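Wanted: two more pairs of hands for a robot arm (unpaid, biscuits supplied)

Posted 10th January by the Coste workshop, Brultulden

We are building an arm that tidies a table. It has been going since November, in the back half of the Coste workshop, and it has reached the stage where the two of us who started it can no longer tell a good idea from a tired one. So we would like some company. 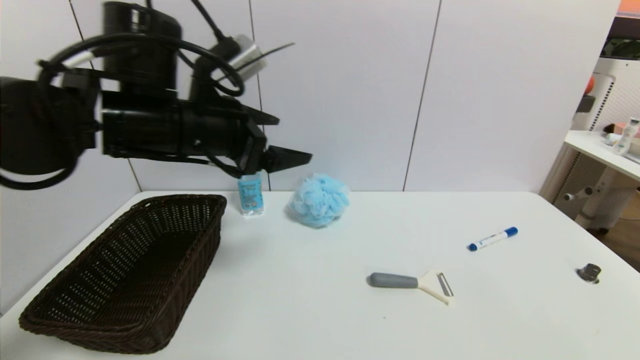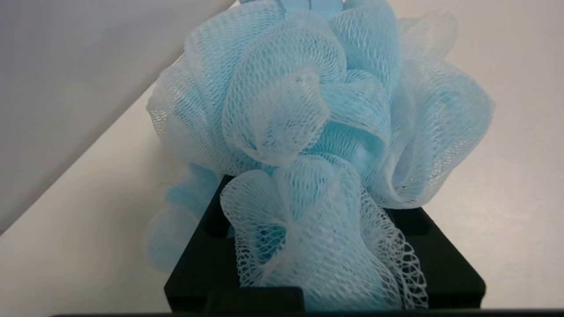

The project is called Bodano. It was meant to be a working title. The aim is modest: you put a handful of household odds and ends on a table, and the arm puts them where they belong, without throwing them and without needing a person to stand over it with one finger on the stop button. We can offer you plenty of finger-on-the-stop-button experience in the meantime.

Hard, regular things are mostly fine. Soft things are where evenings go. Anything made of netting has no proper edges, changes shape when you touch it and likes to come along for the ride after the gripper has opened. If you have opinions about this, we want to hear them, and then we want you to come in and try them.

What you would be doing

Setting up objects, running the arm, writing down what it did. Then doing it again with everything moved a bit. We want 100 runs on soft objects before we change the gripper fingers, and we would like them done by people who didn't design the gripper fingers.

There is also cable work. The arm's wiring was done in a hurry by Didier Riviere, who has asked me to say that it was always going to be redone. Anyone who can route a cable past a moving joint so that it stays put will be treated with great respect and possibly given a key.

Lastly, the log. We have 2,196 lines of notes in a spreadsheet with no agreed spelling of "dropped". A patient person could do wonders in there.

Who we're after

Two people, any background. You don't need to have built a robot. It would help if you can use a screwdriver and write a legible sentence, and it would help a great deal if you can watch the same thing go slightly wrong for a couple of hours and stay civil. Some Python is useful for one of the two places — say so if you have it.

Under-18s are welcome with an adult who is prepared to be given a job.

What you get

No money. The whole budget was 800 euros and most of it is now bolted to the table. You do get use of the workshop's tools on project evenings, the files to copy and take home, and your name in the write-up, spelt however you like. Fotico, the print shop next door, lets us borrow its kettle.

How to apply

Leave a note for Thibault Aubert in the Bodano tray by the workshop door, with a way to reach you and which evenings you can manage. A few lines will do. Please don't send a CV, we'd only feel we had to send one back.

If you'd sooner have a look first, knock on any project evening. Knock loudly, the compressor is usually on.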